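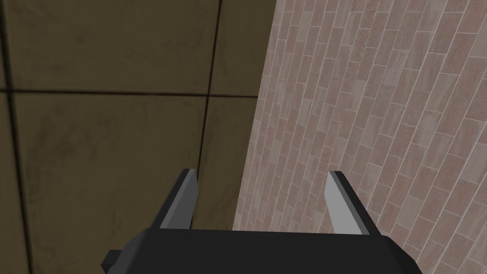

Slide 1. Okay, hi everybody, thanks for coming in on a Sunday morning! (Wait for the back row to sit down.) I'm going to talk about sourdough for 15 minutes, and then we eat.

Quick show of hands: who has killed a starter? Keep your hand up if it was more than one. Great, these are my people.

Slide 2. My starter is called Brulby. I got it going in January, in the coldest kitchen I've ever rented, and for the first week it did absolutely nothing. I kept feeding it anyway, flour and water, flour and water, like a very boring pet. Then one morning it had pushed the lid off the jar and I yelled so loud the dog left the room.

Slide 3. Feeding. I do equal weights: 60 grams of starter, 60 of flour, 60 of water. Please use a scale! Cups will drive you nuts with this stuff (pause here, somebody always wants to argue about cups, take it at the end).

If it smells like nail polish remover, it's hungry. Pink or orange streaks or fuzzy mold, throw it out and start over. Don't scrape the top off and hope.

Slide 4. The loaf. This one is the handout recipe, I call it the Gidey loaf after the street I lived on. Mix, rest, then fold the dough every half hour for 2 hours. After that you leave it alone until it's puffy and jiggles when you nudge the bowl. I can't give you a time for that part, your kitchen isn't my kitchen. Mine in August is way faster than mine in winter.

Pass the bowl of dough around now. Let them poke it. Paper towels are in the blue tote.

Slide 5. Baking. Hot oven, heavy pot, lid on, then lid off until it's darker than you think it should be. And let it cool before you cut it! I know. I don't always do it either, and the middle is gummy every time.

Questions. If they ask about whole wheat: yes, a little more water. Rye: yes, stickier, wet your hands. Gluten-free: different process, I haven't made a good one yet.

Jars of Brulby are by the door, one per household, lids loose for the ride home.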